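Sunday, December 5, 2021

Quick one before bed. Still on the grocery delivery thing, week 7.

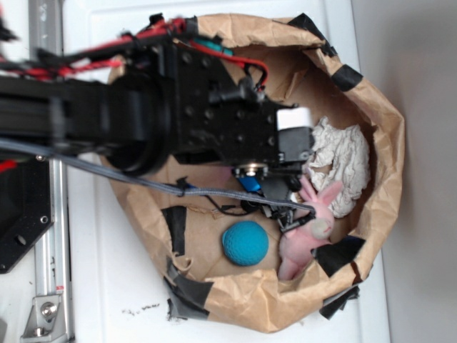 My sister says I'm kidding myself, that the delivery fee plus the tip eats whatever I save by not wandering the aisles, and that I should just go on Saturday mornings like a normal person. She may have a point. She also lives four minutes from a store.

So, numbers. Last order from Futar came to $112. Same list at Skusta in October, walking it myself, would have been $9 less, but I never walk out of Skusta with the list. I walk out with the list plus cheese plus some candle. You know how it goes.

Stuff I've learned so far:

- Order the night before. Same day slots are gone by lunch and the ones left are at dinner time, when I'm draining pasta and can't get to the door.
- Say no to substitutions on anything you care about. Asked for plain yogurt, got vanilla. Made the curry anyway. Regret.
- Produce is hit or miss. Onions and potatos, fine. Avocados, forget it, either rocks or soup.
- Paper bags over plastic if they let you pick. They stand up on the counter and I reuse them for recycling. The handles do rip though.

Tried Kekis too, twice. Cheaper, but there's a $39 minimum and the app logged me out in the middle of paying. Both times!! Started over from a blank cart. Not doing that again unless they fix it.

The one place I still go in person is Azimi, for bread and the good olives. Small shop, cash only on the olives for some reason, never asked. It's a nice walk and I get the warm flatbread if I'm there early enough. Ate half of it on the way home last week, no shame.

Anyway. Plan is to keep going with Futar thru the holidays, becuase I am not parking at a supermarket in December, and then look at the bank statement in January and see who was right. Next order is in for tomorrow. Forgot eggs. Going to go see if I can still edit it.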